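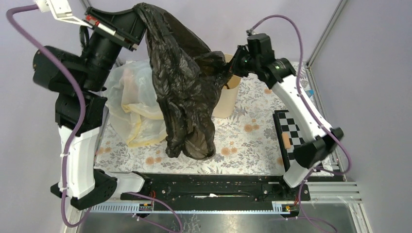
Plarby is moving to clear bags for household trash, and the letter from Skareck says they will stop taking black ones at the curb. I have no strong feeling about the color. My problem is that I have a closet shelf full of black bags already paid for, and the letter doesn't say what to do with them. You can see from the one hanging over the flowered cloth that nothing shows through, and I understand that's their whole complaint. Has anyone called and gotten a straight answer on whether there is a grace period? I was on hold for 27 minutes on my lunch break and had to hang up.

Posted by millrace_dan, 19 April 2018

rosehip44 wrote:
I got through. The woman at Skareck said black bags will get a sticker and be left. There is no grace period for single-family homes. Apartments with a shared dumpster are not affected, at least for now. She could not tell me if that changes later.

T. Overby wrote:
My brother's town did this in February. People complained for two weeks and then stopped. The clear bags are thinner and they cost more, but the crews did catch a lot of paint cans and batteries that used to go straight into the truck. I think it's a fair rule.

millrace_dan wrote:
I don't have a problem with catching paint cans. I have a problem with my neighbors looking at my trash from Monday night until the truck comes. Prescription bottles, bank mail, all of it. And the letter says one small "privacy bag" is allowed inside each clear bag but doesn't say how small, or if it can be black.

For scale, this is the kind of bag I mean:
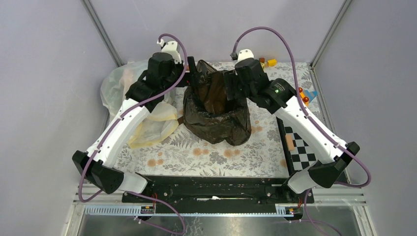

Black bag, bunched up.

rosehip44 wrote:
She told me kitchen size or smaller for the privacy bag, any color. I would get that in writing. The last time they told me something on the phone, about mattress pickup, the driver had never heard of it.

cold_frame wrote:
Peel the labels off and shred the mail. You should be doing that anyway. A black bag never stopped anyone who wanted to open it.

millrace_dan wrote:
I do shred. I still don't want my week on display. Those are two separate things.

T. Overby wrote:
Everybody's week is on display, so it evens out. Yours won't be the interesting one.

cold_frame wrote:
Going back to the original question, use the black ones up on other jobs.
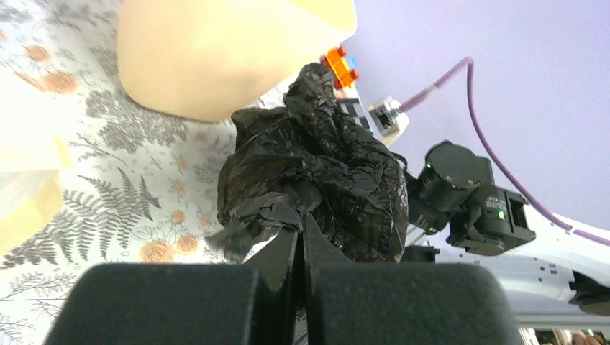
I keep a stack for the garage and the garden and go through more than you'd think. Winter storage for patio cushions, lining the trunk for a trip to the compost site, covering tomato beds in a frost. Ones that have split I still use for weed cover or to kneel on. A ragged edge like the flap hanging off that one makes no difference when you're going to cut it open and lay it flat. What I would not do is use one with a tear for anything wet, even if you twist the neck tight, because the split runs as soon as there is weight in it. Don't put clothes in them for long either. Mine came out smelling like the bag.

rosehip44 wrote:
Agree on the clothes. I disagree on frost cover. Plastic touching the leaves does more harm than the frost did, in my yard anyway. An old bed sheet works better.

cold_frame wrote:
I put hoops under it. It doesn't touch.

rosehip44 wrote:
Then fine.

T. Overby wrote:
The hardware store on Chae Street has clear ones at $9 a box. The Jemiteo brand is the one to get. I tried the cheaper box first and the bottoms went on me on the way down the driveway, coffee grounds everywhere.

millrace_dan wrote:
Thanks, I'll look Saturday. I am going to hang on to the black bags and see if the rule lasts. They also announced a leaf bag rule a while back and dropped it by fall. One more of the bags, and then I'm done posting these: 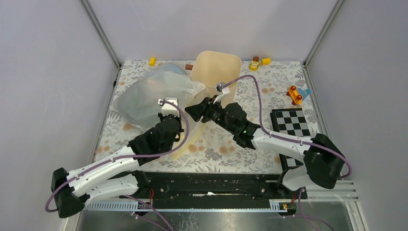 Dong-hyun Geum wrote:
The leaf bag rule was never dropped. They stopped enforcing it on the east side because the trucks there were short a crew, and on our street we still get the sticker if we use plastic. I'd expect the same with this one. If you want the privacy bag size in writing, email the office and don't bother with the phone. They answered me in 2 days. The answer was kitchen size, one per clear bag, tied shut, and the color is up to you.

millrace_dan wrote:
That helps. Could you paste the email address? The one on the letter bounced.

Dong-hyun Geum wrote:
Sent it to you in a private message. Put your street in the subject line or it goes to the wrong route office.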